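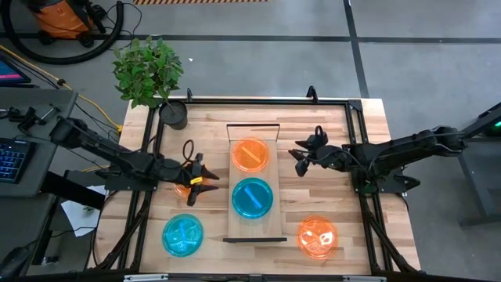

I have been trying to sort out my recipes since September, and I'm here to report that I now have a system, kind of. For years everything lived in one fat folder with a broken elastic, and if you wanted my aunt's lentil soup you had to dig past a dishwasher warranty to get to it. So I went with color, the way you'd put an orange stick in an orange dish and a blue stick in a blue dish and never have to think about it again. Orange cards are for dinner, blue cards are for baking, and everything else goes in the back until I decide what it is. I bought the cards from a little stationery shop called Vekavetti and yes, I spent too long picking the blue!

The first problem was soup. Is soup dinner? My friend Mihret Tefera says of course it's dinner, what else would it be, but then she also eats it for breakfast, so I'm not sure she gets a vote. I put the thick ones in orange and the thin ones in the back. Then I moved them all to orange. Then I found a cold cherry soup from Štefánia Kratochvíl that has more sugar in it than my banana bread, and I had to go for a walk.

The second problem is that half of what people hand you isn't a recipe at all. Štefánia's dumplings say "flour, enough" and "cook until they look right." I called her up to ask how much is enough and she told me it depends on the flour (thanks!). I ended up going over to her place and standing next to her with a kitchen scale, grabbing every handful before it went in the bowl. She thought this was very funny. We got 19 dumplings out of it and I ate 8 of them, so if the numbers on the card are a bit off, that's why. 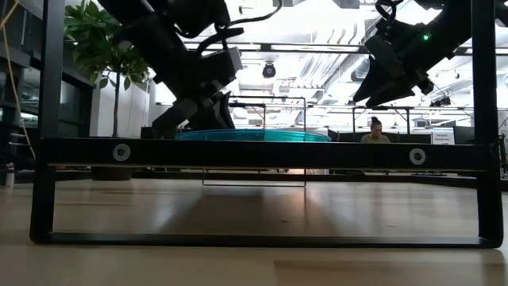
I did write her words down too, underneath the grams. It felt wrong to leave them out. The weights will get you a dumpling, but "until they look right" sounds like her, and I want to hear that when I'm standing at my own stove ten years from now. I've started doing it with all the handed-down ones. Divina Manalastas gave me her mother's garlic rice with a note that says "don't let your uncle stir," and you'd better believe that went on the card.

What I haven't dealt with is the stuff saved on my computer. I looked the other night and there are 1,091 bookmarks in the folder called Food. I have cooked maybe a handful of those. There are 18 different roast chickens in there, and I make the same chicken every time, the one with the lemon, and I don't even use a recipe for it. My plan is to delete anything I can't remember saving, but I opened the first one to check and it was a plum cake, and it looked so good that I closed the laptop and went out for plums.

The plum cake was fine, by the way. A little dry at the edges, and my oven runs hot so I'd pull it out sooner next time. It got a blue card. If anyone has a good way of keeping butter off the cards, please leave me a comment, because the banana bread one is already see-through in the corner and I only wrote it out last month.

Contact | © Maglaya Kitchen Notes | Back to top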